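Flonever Hand-Held Gripper Kit
User Manual, Section 4: Setting Up a Shared Room

We use cookies to remember your language and region. By continuing to browse the manual you accept this. Manage settings | Accept all

4.1 Before you begin

This section covers setting up Flonever kits in a room where several people will record at the same time. If you are working alone with one pair of grippers, go to Section 5.

Read this section through once before you unpack anything. You will need the quick-start card, the charging tray and the marker blocks from the accessory box. The Rutherford harness is sold separately and has its own sheet.

Each gripper is supplied with a camera module and a printed marker block. The block is matched to the gripper body by the serial label underneath. Do not swap blocks between bodies. If two blocks have been mixed up, follow the re-matching steps in Section 7.

4.2 Preparing the room

1. Choose a room with even ceiling light. Long fluorescent fixtures are fine. Close blinds on any window that gets direct sun.

2. Set out the tables with enough space between them for a person to turn with both arms extended. Mixed table shapes do not matter to the software.

3. Turn on every ceiling light you intend to use and leave them on until the end of the last recording. A change in light level partway through is marked as a fault in the session log.

4. Fix the marker strip to a flat surface. Press it down along its full length and check that the corners are not lifting. 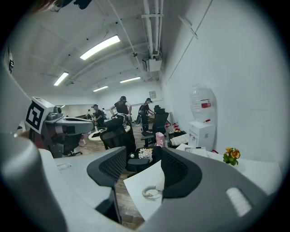

5. Leave chairs in the room if the task uses them. If a chair is moved after the room check in 4.5, you do not have to repeat the check. If the marker strip is moved, you do.

6. Route charging cables away from the walking area. Coil any spare length and put it where it cannot be stepped on.

Note: Glossy table covers can throw reflections into the camera. A plain cloth or a sheet of matte paper under the work area is enough to fix this.

CAUTION: Keep open drinks off any table where grippers are being charged or set down. The gripper housing is not sealed against liquids.

4.3 Fitting the camera and marker block

1. Hold the gripper body with the opening facing away from you.

2. Slide the camera module into its mount until it clicks. Do not push on the lens.

3. Seat the marker block on top of the gripper. It should sit square, with no gap on any side.

4. Wipe the marker faces with a dry cloth. Do not use alcohol – it dulls the print.

5. Squeeze and release the gripper 8 times. The fingers should move evenly and return to fully open on each release.

6. Look at the live view on the tablet. Parts of the gripper should be visible toward the bottom of the view. A dark ring in the corners is normal for this lens and must not be cropped.

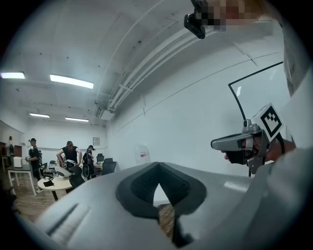 Fig. 4-2. Gripper with marker and camera module, held at right, during work in a shared room.

If the live view is black, remove the camera module and seat it again. If it is still black, try the second cable in the accessory box before contacting support.

4.4 Assigning operators

1. Give each operator a pair number from the tablet. The software accepts up to 16 pairs in one room.

2. Have each operator hold both grippers up, one at a time, until the tablet shows a green bar.

3. Operators wearing a harness should put it on before this step. Tighten the chest strap first, then the shoulders.

4. If a head-mounted camera is used, fit it over the cap or hair and adjust the rear dial until it does not slip when the operator looks down.

CAUTION: Keep fingers out of the space between the pads when another person is holding the gripper. The closing force is low but it can pinch.

4.5 Room check

The room check takes 41 seconds. Operators can stay at their tables, but they should not walk between tables until it is done.

1. Press Room Check on the tablet.

2. Point each gripper toward the far end of the room and hold it still.

3. When the tone sounds, set the grippers down with the marker blocks facing up.

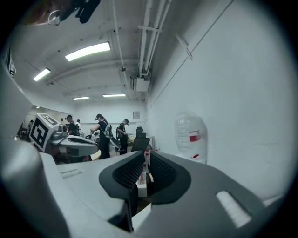 Plevton wrote in to say that their first room check failed three times in a row, and that raising the marker strip to table height cured it. They asked for this to be added to the manual, along with a warning that the tone is hard to hear when several people are talking. The tone volume can now be changed under Settings, Sound.

4. If the check fails, read the code on the tablet. Code N1 means the strip was not found. Code N2 means two blocks have the same number.

5. When the check passes, press Save Room and enter a name. The Narnthorpe base unit stores the last saved room and loads it at the next start.

Note: A saved room is cleared when the base unit firmware is updated. Run the check again after any update.

Go to Section 5 to make a first recording.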